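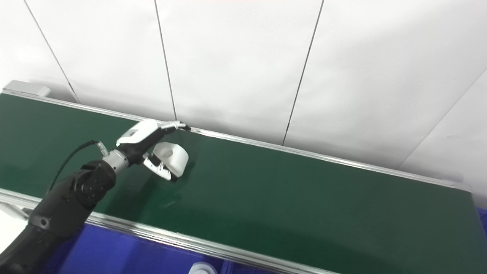 The green is not doing what you think

By Leonie Gasser
Nov 24, 2020
452 shares | 21 comments

I have been told that dark green is restful by a supplier, two managers and a man fitting blinds. The supplier was Jatex, who sent me their November brochure after I asked a simple question about resurfacing. It had a whole page on the eye. Green calms it, apparently. Green reduces strain, green helps people spot mistakes, and green costs 40 pounds a metre more than grey.

I don't believe most of this, and I'd like to say why before another workroom gets done up in it.

The story usually starts with school. Chalkboards went green, so green must be easier to read from. But ask anyone who sat at the back of a classroom what they remember and it will be the smears. A dark green surface shows every pass of a cloth or a felt pad. Wipe it in one direction and you get pale streaks; wipe it in the other and you get pale streaks crossing the first lot. I worked for six years at a packing firm called Grirketine, where the benches were green from end to end, and at the close of every shift someone went along them with a damp rag and left them looking worse. We called it clean because it had been wiped.

What green does do is show up white. Put something pale and round on it and you'll find it straight away, even with tired eyes. I give it that. At Grirketine we handled a lot of white parts and very few went missing on the bench. The trouble is that black would have done the same, and so would brown or a decent navy. It's contrast doing the work, and contrast is free. Nobody can put it in a brochure at 40 pounds a metre.

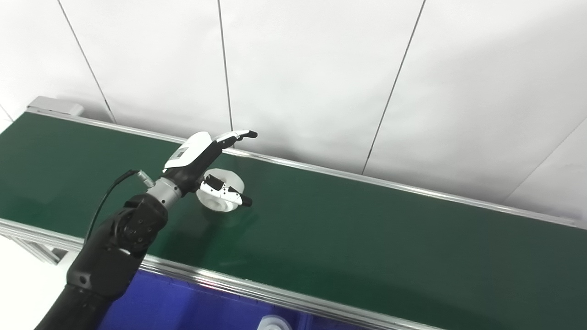

White on dark green, with metal rails and blue below.

Then there is the rest of the room. Green never comes alone. It comes with white wall panels, silvery rails and, for some reason, blue. I put this to Pirmin Mayrhofer, who planned our refit, and he said the blue was there to "ground" the green. I asked what that meant and he said it tied things together. We had 922 pounds left in the budget at that point and I would have spent it on better lamps.

Lighting is where I really part company with the restful crowd. Surround a dark strip with bright white panelling, turn everything up so there's hardly a shadow to be had, and your eye has to jump between the two all day. Metal edging makes it worse, as it catches the light on both sides. If you want rest, paint the wall a dull cream and turn something off. Cormac Scanlon, who had the bench opposite mine, used to wear a cap indoors. He was told off for it twice.

I'll be fair. Skye Gourlay wrote to me after my last piece and said she chose green for her repair shop because she likes it, and has never pretended otherwise. That seems to me a perfectly good reason, much better than the page about the eye. People should have the colour they like under their hands for eight hours. My quarrel is with being sold a preference as though it were medicine.

If you're choosing now, get a sample and leave it out for a fortnight. Put the things you handle on it. Wipe it the way it will really get wiped, by someone in a hurry with whatever is nearest, and look at it in the morning with the lights up full. If you still like it, buy it. Ask for the grey price first.

21 comments
Share this article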